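Laundry & Linens > Sweaters and Knits > Folding
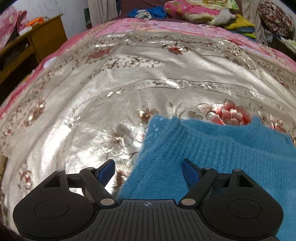 A fuzzy blue sweater on a floral bedspread, ribbing toward the top.

Fold It on the Bed: Knits, Towels and Blankets Without the Leaning Tower

Filed under: Bedroom, Closets, Cold Weather Stuff

I love folding on a bed. I know people who swear by the dining table, and a table is flatter, sure, but a bed lets you spread out a whole sweater with its arms flung wide and still have room for the towels. You can walk around three sides of it. And if you start after supper you have a very good reason to finish, as that's where you're going to sleep!

Most of what follows is for the soft, thick things: fuzzy pullovers, ribbed cardigans, bath towels, fleecy throws. They're the ones that slump off shelves and swallow drawers whole. Shirts and pillowcases can look after themselves for one afternoon.

Getting the bed ready

Pull the bedspread tight before anything goes on it. If yours is a satiny one like mine, you'll already know how folded stacks love to slide on it. Lay a bath towel down under the stack you're building and it stays put. Push the pillows up against the headboard and leave them there. Anything that doesn't belong to the job (books, papers, last night's socks) goes up by the pillows too, and you deal with it when you're done.

Then sort by thickness before you fold a single piece. I make one heap of knits, one of towels, one of blankets. I used to sort by whose it was, and I'd end up with a baby-weight cardigan squashed under a bathrobe every time. Sort by owner afterward, when everything is already flat and neat. It goes so much faster.

Fuzzy sweaters

Turn the sweater face down and smooth it outward from the middle with flat hands. Don't drag at the hem – the ribbing stretches and then it waves at you for the rest of its life. Bring one side in to just past the center, lay the sleeve straight down along the body, and do the same on the other side. Now fold up from the bottom in thirds and turn the whole thing over.

For a really hairy yarn, stop at halves. Thirds makes a fat parcel that springs open, and halves will sit flat under its own weight. I got this from years of fighting with an old Rattanakul pullover that had more fluff than sense, and it has worked on every fuzzy thing I've owned since.

Never hang them! Even a padded hanger leaves bumps at the shoulder. If you absolutely must (no shelf, tiny rental closet), fold the sweater in half lengthwise, lay it over the bar of the hanger with the armpit at the hook, and drape the sleeves and body over opposite sides.
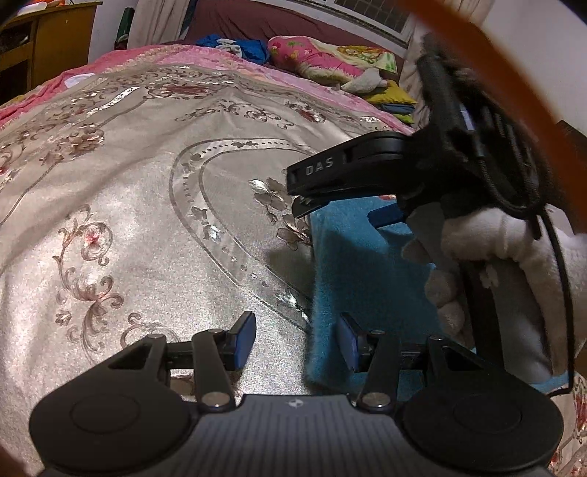

Towels are the fun part, because they forgive everything. Fold in half lengthwise, in half again the same way, then in thirds. Put the rounded fold toward the front of the shelf and the loose edges to the back. My linen shelf is 14 inches deep and a bath towel done like this fits with room for my hand behind it. If yours is shallower, fold in quarters at the last step and stand them on edge like books.

Give every towel one good snap before folding. It fluffs the loops back up and finds the sock hiding in the corner. And do feel along the hems, which are always the last part to dry. A hem that's even a little cool to the touch goes back over the chair until morning. One damp hem can make a whole shelf smell like a gym bag.

If you're short on space, try keeping only 7 bath towels in the closet and putting the rest in a bin under the bed. I did this in February expecting to hate it and I have never once run out. The bin is a long flat one from Platix with a snap lid, and I'd buy another tomorrow.

Lint, pills and stray fuzz

New fuzzy blankets shed like a happy dog. Fold them last, after the dark knits are safely off the bed, or you'll be picking teal fluff off a black cardigan for a week. A damp rubber glove dragged in one direction lifts fuzz off a bedspread better than any sticky roller I've tried. Go in short strokes and rinse the glove when it stops grabbing.

For pills on a sweater, lay the sleeve over something firm (a hardback book is perfect) and go over it with a sweater comb, very lightly, always downward. Skip the comb on anything hairy, where it pulls out the very fluff you bought it for. Little scissors and a TV show will do it.

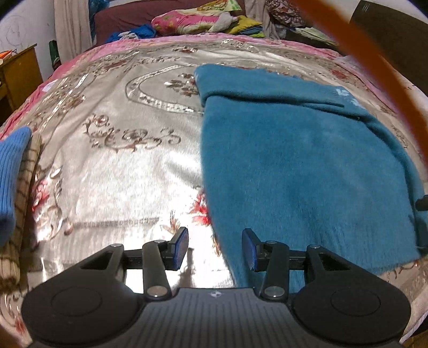

Big blankets go better if you fold them where they lie. Spread the blanket over one half of the bed, bring the far edge toward you, then walk around to the end and fold it up from the foot. No wrestling, no corners held under your chin. Keep the last fold loose. A fleecy blanket that's been pressed hard comes out of storage with a crease straight across it, and it takes ages to relax.

I put the heaviest blanket at the bottom of the stack, then the lighter throws, then knits on top. Three or four sweaters is my limit for one pile. Any higher and the bottom one comes out looking like a placemat.

If you like vacuum bags, use them for quilts and spare pillows and leave the knits out of them. For sweaters I use cotton zip bags from Govum, which let them breathe, and I slip a scrap of paper in the front pocket saying what's inside. An old pillowcase does the same job for nothing. Tuck a cedar block in the corner and sand it lightly whenever the smell fades.

One more little thing: carry the finished stacks to the closet as you complete them, one at a time. On a slippery bedspread one careless knee brings the whole lot down, and then you get to do your towels all over again.

Related tips
Drying a wool sweater flat when you have no flat place
What to do with single pillowcases
The Darnham drawer divider, one year in
Moths: where to look first
Getting a satin bedspread to stay on the bed
582 comments on our fitted sheet method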